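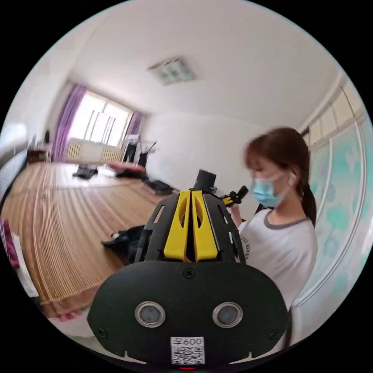 4. Setting the Timer on Your Roltix Water Softener

Set the clock before the first regeneration. The control must be plugged in and the bypass valve closed.

1. Press and hold SET until the hour flashes.
2. Use the arrow keys to pick the hour, then press SET again for minutes.
3. Enter your water hardness. If you are on the Wirngate supply, check your latest water bill for the figure.
4. Enter the capacity between cycles. The factory setting is 1075 gallons – homes with five or more people should use 614.
5. Leave the start time at 2:00 a.m. unless someone in the house uses water overnight.

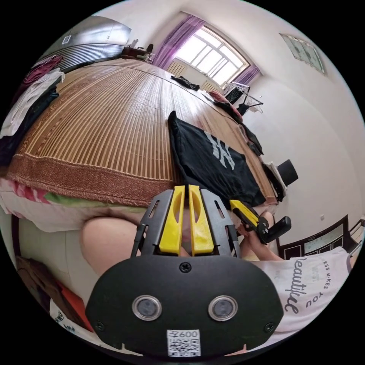

Photo: Alfie Penrose

Note: After a power cut the clock keeps time for eight hours. Past that, repeat steps 1 and 2. Your hardness and capacity settings are kept.

CAUTION: Do not open the valve head during a cycle. It is under pressure.

6. Press EXIT to save. The display returns to the time of day.

If error 1419 shows, see Section 7.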